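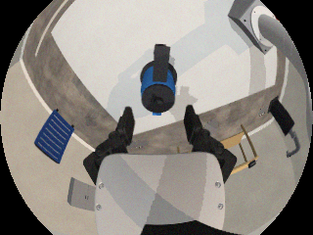 Wrist camera view rendered in Kullbridge, gripper open, blue-and-black cylinder on the white work surface.

Kullbridge Wrist View Package

Kullbridge is a simulation package for research groups who train and test manipulation policies. It renders what the wrist camera of the arm would see, with the same circular fisheye view, the same bending of straight lines near the border, and a grain that can be set by the user. The package is developed at Preltar by Romain Boyer and Mitra Sharifi, and it is delivered together with the evaluation method described on this page.

What the package is for

Testing a policy on a real arm is slow. One person must put the object back in its place after each trial, and small differences in the placement make it difficult to compare two policies. With Kullbridge, the start positions are written in a file and every policy receives exactly the same ones. We then repeat a smaller part of the trials on the real arm and look at whether the two rankings agree.

The method in short

A task is defined by one scene, one object and a list of start positions. The standard list has 100 positions. Each policy is run once from each position with grain, and once without, so a complete test is 200 runs. From the list, 20 positions are selected for the real arm. They are chosen by the software before any result is known, and we ask users to keep this order of work.

A run is counted as a success when the object is lifted clear of the surface and held until the end of the time limit. Touching the object or pushing it to the border is not counted.

Result of our own study

We compared 7 policies with this method. The order found in simulation was the same as the order on the real arm, except for two policies in the middle which changed places. When we removed the lens model and used a normal flat view, the agreement became clearly worse. Cast shadows also had an effect, but smaller than we expected at the beginning. Anatole Tanguy repeated the study with a second gripper and found the same tendency. We have not tested transparent objects or soft objects, and we make no claim about them.

What is included

Simulation package with lens, grain and shadow settings
Drurkdale scene set (table scenes with background objects)
Start position lists and the selection tool
Scripts for the comparison of rankings
Printed calibration target, made by Lemaire
User manual in English and French

Requirements

A Linux computer with a recent graphics card. The arm and gripper are not part of the delivery. For a gripper that is not in our library, please send us the drawing files before you order, and Hervé Coste will tell you if a model can be made.

Licenses

The academic license is for one laboratory and has no limit on the number of users. Updates are included for the first year. For a quotation or a trial copy, write to Timothée Courtois at the Preltar sales office and mention the type of your arm and camera.

Page last updated: Monday, August 12, 2019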